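4.2 Grounding and arm assignment on the shared tabletop

The planner, Vistley, runs as two loops. The slow loop takes a head camera image and a typed instruction and returns a short list of object references with an arm assigned to each. The fast loop, which runs at 40 Hz, tracks those references and drives both arms. Keeping the loops apart was the best decision we made in this project! We could swap the grounding model in September without touching a line of the control code, and every controller test still passed.

Thin objects are where the design earns its keep. Eyeglass temples cover very few pixels and give almost no usable depth, so a planner that asks for a clean point cloud before it commits will simply wait. Vistley commits to an image-space target first and lets the fast loop refine the height as the fingers come down. Figure 3 shows the kind of tabletop we used, with both grippers open over the work surface and small items kept on the raised shelf at the back. 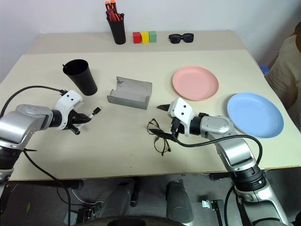 Figure 3. Tabletop layout with a pair of thin-framed eyeglasses near the right gripper, and a cup, plates and a tray as other possible references.

Arm assignment uses a reach cost plus a penalty for crossing the midline. We began with a learned assignment head, taken from our earlier Fernness code, and were delighted to find that the plain cost did just as well with only 2 tuned weights. It is also much easier to debug: when the wrong arm moves, the log says which term won.

Instructions that name a category with more than one match are harder. "Pick up the glasses" can mean eyeglasses or sunglasses, and "the plate" needs a color. Vistley keeps every match above a threshold and asks the user to choose when the top scores are close. Over 545 logged instructions, this question step caught most of the grounding errors we had expected to fix by retraining. The remaining errors mostly involve spatial words such as "behind", which we return to in Section 5.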